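The Dice Drawer

6 August 2024

My aunt left me a drawer. The rest of the dresser went to my cousin, who has a truck, but the top drawer came to me in a grocery bag, tipped out in one go, and it was full of the stuff of every board game my family had lost the board to. Pawns, a sand timer with no sand, a deck of property cards for streets I have never heard of, and dice. A great many dice.

I have been trying since then to get back into board games, on the theory that a person who owns this many dice must be the type. I am writing to report on how that is going.

The first thing I did was join a game night. It meets at a coffee shop in Anmont, in the back, past the restroom, and it is run by Leonora Navarro, a retired claims adjuster. She brings her own lamp. Her house rule is that a die that lands on the floor counts as a one, whatever it says, and I have seen grown men get down on their hands and knees to argue the point anyway.

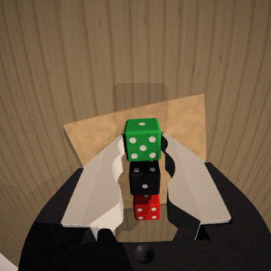

The game everybody plays there is Gemside. If you haven't met it, you are a jewel merchant in a port town and you roll to see whose boat sinks. That takes 32 pages to explain. There is a page on weather, and a page that applies only when two players are tied and it is also raining. I read the whole rulebook in bed the night before my first session, like a kid before a driver's test, and was told when I sat down that they don't use that edition.

I came in last. I came in last the next time too, behind a twelve-year-old who was doing her homework between turns. Leonora told me I play like I'm trying to get my money back, and I've thought about that more than I would like.

People who are good at these games don't seem to believe in luck, and yet they all have a way of rolling. One man blows on his. The twelve-year-old sort of flicks hers off the end of her pencil case without looking up. I shake mine for a long time, because it puts off finding out. Leonora picks hers up, drops them, and reads the number aloud in the voice you'd use for a license plate.

I asked her once if she thought some dice were luckier than others. She said some dice were made worse than others, and that it came to the same thing for whoever was holding them. Then she took my last boat.

So of course I went home and tested the ones from the drawer. I picked the one I liked best, poured some wine, and rolled it 250 times over the course of a weekend, writing each result on the back of a gas bill. My plan had been 3,000 rolls, which I'd read somewhere was the least you could do and be taken seriously. I would like to meet whoever does 3,000. I would like to see their kitchen table. By Sunday night I had a column of numbers that looked to me like a column of numbers, plus a sore wrist, and I had to call the gas company because I'd written over the part you tear off.

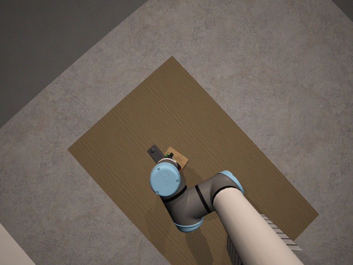

The other thing that happens when you take up a hobby is that you start pricing furniture for it. I had gotten by fine with the kitchen table for years. Then I saw that Mitsotakis-Vlachou makes a gaming table with a sunken middle and cup holders that swing out, and for two weeks I couldn't look at my own table without pity. Theirs is $3,306 before delivery. For that money I could buy every game in the coffee shop, and possibly the coffee shop's chairs, which are nothing special. I left it in the online cart overnight to see how I'd feel in the morning. In the morning they had emailed me to ask how I was feeling.

I bought a piece of green felt. It slides. I've tried tape.

My husband has been patient through all this. He doesn't like games, he says, and he says it the way other people say they don't eat shellfish. But he will play Zananero, because he played it as a boy and because there's no reading involved. You roll, you move, you get sent home. He plays it with no strategy whatsoever and hums. He has beaten me five times running, and after the last one he asked if this was the kind of thing they did in Anmont, and whether they needed anybody.

I may take him. Leonora says there's a chair. She also says the group is planning an all-day Gemside in December, start to finish, with the weather rules in, and everybody bringing a dish. I've been assigned rolls. I assume she means the bread.

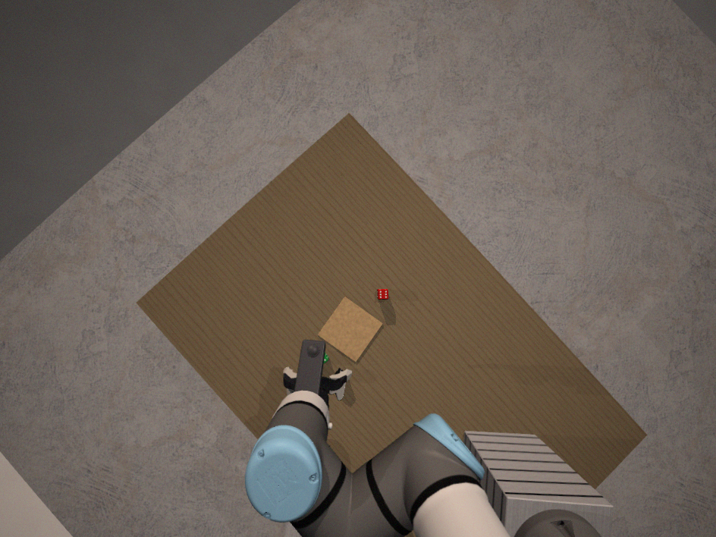 A die and a wooden board.

I still haven't sorted the rest of the drawer. Most of it is back in the grocery bag on top of the fridge, except for the pawns, which I've been using to mark my place in cookbooks. My cousin called last week to say that the dresser looks great but has a big hole in the front of it, and did I by any chance still have the drawer itself. I told her I only ever got the insides. She's going to ask her brother.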